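**Clistotstead opens hair accessory swap and sorting service at its Nirnstead shop**

NIRNSTEAD, June. Clistotstead, the home organizing company, will begin taking in used hair accessories at its Nirnstead shop this month. Claw clips, hair ties, headbands, barrettes and scrunchies can be dropped off during opening hours, sorted by staff, and either handed back to the owner in a labeled box or put out on the swap table for other customers to take.

The service is called Tustik. It grew out of the company's home visits, where small hair items turned up in nearly every room: bathroom drawers, coat pockets, the cup holders of cars, under couch cushions. Clistotstead's organizers had been sorting them as part of bathroom jobs for several years. Customers began asking if they could bring in a bag of clips without booking a full visit, and the answer until now was no.

"People will throw out a broken lamp the same day, but they keep a bag of hair clips for ten years," said Barry Hulme, who runs the Nirnstead shop. "Half of them are fine. They just need to be pulled apart from each other, and somebody has to sit down and do it."

**How it works**

Customers bring their items in any bag or container. Each drop-off is tipped out into a shallow open box, one customer to a box, and sorted by type. Claw clips are done first. They take up the most room, and their teeth catch on everything else. Coil hair ties come next, then elastics, then headbands and other rings, then flat clips and pins.

Every claw clip is opened and closed twice. Clips with a weak spring or more than one missing tooth are set aside, and the customer is asked whether to keep them. Hair is removed from elastics and brushes. Elastics that have lost their stretch are discarded unless the customer says otherwise on the form.

Sorting one bag costs $13, up to 50 pieces. Larger bags are charged as two. Items given outright to the swap table are sorted free of charge.

Sorted items go back to the customer in a divided tray made by Manninen, with a paper label for each section. The tray is included in the price. Customers who already own a tray or drawer insert can bring it along and have it filled instead. Please empty it first.

**The swap table**

The swap table stands inside the front door, to the right of the counter. Customers may take one piece for each piece they leave. Staff will not judge whether a plain black elastic is a fair trade for a large clip. One for one is the rule, and it will stay that way through the summer.

All plastic and metal pieces are washed in warm soapy water and dried on towels before they go on the table. Fabric scrunchies are machine washed in a mesh bag. Padded headbands cannot be washed properly and will not be accepted for the swap, although they can still be sorted and returned to their owner.

A trial of the service ran at the shop in the spring with 44 households. Most brought a single bag. The most common item was the ordinary elastic, followed by claw clips. Of the households in the trial, 17 left at least part of their bag for the swap table, and those pieces make up the opening stock.

**At-home sorting**

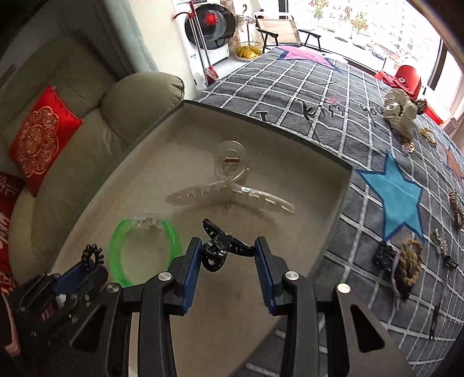

Clistotstead will also offer Tustik as an add-on to regular home visits. Sorting is normally done in the living room, where there is space to sit and where the customer can answer questions as the pieces come out of the bag. Customers are asked to collect what they can find before the visit, including from the car and from gym bags. The price is the same as in the shop, and the visit itself is billed at the usual rate.

Hulme said the at-home option suits families with several children. "If three kids share one bathroom, you need all three there for a few minutes. Otherwise you put everything in neat rows and the first thing that happens is an argument about the green one."

Organizers will suggest a place to keep the tray but will not install shelves or hooks as part of this service. A shallow drawer at waist height works well for most adults. For young children, a tray on a low open shelf gets used more often than one in a drawer.

**What not to bring**

The shop cannot take hot tools, wigs, hair extensions, opened hair products or jewelry. Combs and brushes are accepted for cleaning and return only. Anything found in a bag that is not a hair accessory, such as coins, keys or earrings, will be placed in an envelope and given back with the tray.

Drop-offs are accepted from 10 a.m. until one hour before closing. Most bags will be ready the next business day. Customers receive a numbered slip and should bring it when they collect. Trays not collected within 50 days will be moved to the swap table, after one phone call to the number on the form.

No appointment is needed for drop-offs. At-home sorting can be booked at the counter or added by phone to a visit already on the calendar.

**About Clistotstead**

Clistotstead provides home organizing, packing and unpacking help in Nirnstead and nearby towns. The shop sells storage trays, drawer inserts and labels. Press questions and requests to visit the sorting table should be addressed to Barry Hulme at the Nirnstead shop.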